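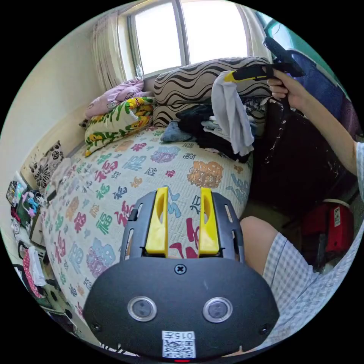
4.3 Loss of finger tracking

Of 43 discarded recordings, 9 shared one fault: the logged opening width froze while the fingers kept moving. The log showed no error — the last valid value was simply repeated.

Figure 3. Hand-held gripper in a bedroom, with clothing piled on the bed.

We traced the fault to a stale buffer in the Sopacua logger. A policy trained on such data closes late or never. Files with frozen width are now rejected.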